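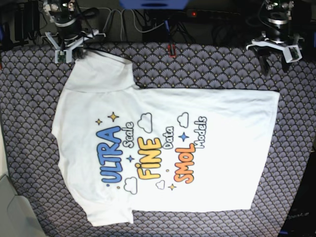
Figure 3. Shirt, mat and both arms at the demonstration station, Branwood open day.

5.2 Folding in front of visitors

The open day in March gave us 200 registered visitors, 166 of whom stopped at the folding station. We had planned a fixed protocol: one T-shirt, laid flat, two arms, and a member of the team who would say as little as possible. Po-yen Tseng managed this last part for one whole session. Visitors asked mainly whether the system could do socks, a question our related work section does not address.

The wrist views were shown on a side monitor, where they drew more interest than the shirt did.

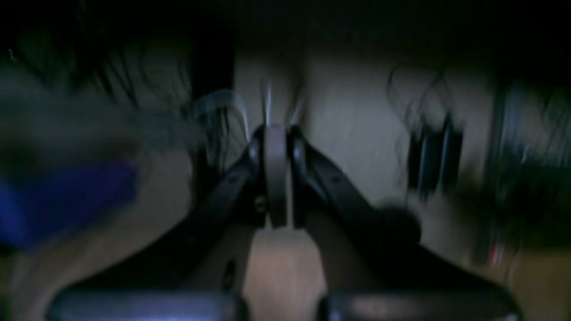

Figure 4. Wrist view, with motion blur.

Blur of this kind is common in our recordings, and we kept such frames in the set. Several visitors took the monitor for an art piece — we did not correct them, as they stayed longer. Of the written comments collected at the door, 19 concerned the robot and the rest concerned parking.

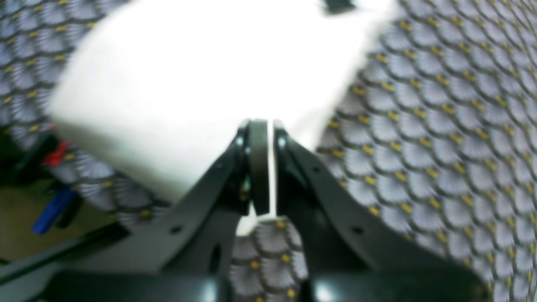

Yi-chun Yau wrote on her card that she would trust the arms with her laundry once they had been seen to do it on a day without guests. We have adopted this as the criterion for the follow-up study at Bristent.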